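The Junk Drawer Diaries

I gave myself until lunch to sort the little stuff at my workbench, meaning the clips, the pegs, the odd black plastic bits I keep because they look important. I was still at it at 5 (with a sandwich in one hand!).
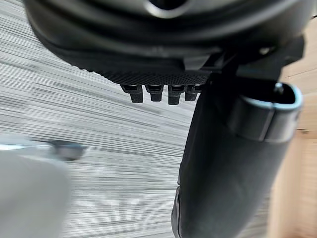

My friend Sihan Xue swears by sorting by size, and I tried, I really did, but I kept wandering off to match colors instead. In the end I bought 2 shallow trays from Kulline and gave anything that clips or grips its own spot. The screws can wait till March. I did find my good tape measure, though, and a key I'd already paid to replace – so annoying!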